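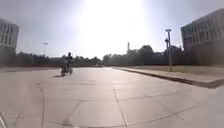

舗装広場での屋外走行。逆光、前方にスクーター1台

屋外走行ロボットキット「Porkico」評価モニター募集

Numixでは、小型屋外走行ロボットキット「Porkico」の発売前評価に参加していただけるモニターを募集します。キットの組み立てから屋外での走行、記録の提出までを行い、気づいた点を報告していただく仕事です。

Porkicoは、走行台車、カメラ、制御用の基板、操作ソフト「Candum」をひとまとめにしたキットです。大学や高専の実習、施設内の巡回や運搬の試作に使われることを想定しています。5月に社内での評価がひととおり終わり、現在は説明書の第2版を作成しています。開発者以外の方が説明書だけを見て組み立てたとき、どこで手が止まるかを知りたいというのが今回の募集の主な目的です。

仕事の内容
・キットの組み立てと初期設定(初日)
・Candumを使った走行経路の登録
・舗装された広場や構内通路での走行と、その立ち会い
・歩行者、自転車、スクーターなどが近くにいる場面での減速と停止の確認
・逆光や日陰など、カメラにとって条件の悪い場所での映像の確認
・記録シートの記入と、終了後の聞き取りへの参加

走行は1回80分です。その間はロボットのそばを歩き、必要なときに手元の停止ボタンを押していただきます。コンクリート板の継ぎ目や縁石の際での挙動は特に詳しく書いてください。うまく動いた回の記録も同じ様式で提出していただきます。

記録シートには、開始と終了の時刻、天候、路面の状態、停止ボタンを押した回数とその理由を書く欄があります。自由記述欄は箇条書きでかまいません。組み立ての記録は、作業中に迷った箇所のページ番号を必ず入れてください。

応募資格
・18歳以上の方
・屋外を続けて歩くことに支障のない方
・ドライバーや六角レンチを使った簡単な組み立てができる方
・日本語で記録が書ける方
・初日の説明会に出席できる方

プログラミングの経験は問いません。Linuxの操作やロボットの製作経験がある方は応募時にお書きください。設定の異なる機体を担当していただくことがあります。同種のキットを製造・販売する会社にお勤めの方は、申し訳ありませんが今回はご遠慮ください。

待遇
時給2000円。説明会と聞き取りの時間も支給の対象です。交通費は実費を別途お支払いします。雨天で走行が中止になった場合は、屋内での組み立て評価に振り替えます。傷害保険には当社の負担で加入します。

持ち物と服装
歩きやすい靴、帽子、飲み物をご用意ください。工具と反射ベストはお貸しします。サンダルでの参加はできません。日差しの強い時間帯にも走行しますので、サングラスの使用は自由です。

映像の取り扱い
走行中のカメラ映像は評価のために保存します。通行人の顔と車両の番号は、保存後にぼかし処理を行います。モニターの方ご自身が撮影した写真や動画を、発売前にSNSなどへ掲載することはできません。参加の際に秘密保持の書類へ署名をお願いします。

評価で使うキットは貸与品です。終了後に返却していただきます。通常の使用で生じた傷や故障について、修理費を請求することはありません。

応募方法
氏名、連絡先、参加できる時間帯、これまでに触ったことのある工作キットや機材(なければ「なし」で可)を書いて、募集ページの応募フォームから送信してください。締め切りは2023年6月14日です。書類を確認のうえ、オンラインで短い面談を行います。結果は採否にかかわらずメールでお知らせします。

集合場所はNikolaidis棟1階の受付です。車での来場を希望される方は、駐車場の手配がありますので応募時にお知らせください。

担当:Numix 製品評価グループ Iraklis Athanasiadis
お問い合わせは応募フォームの備考欄でも受け付けています。件名に「Porkicoモニター」とご記入ください。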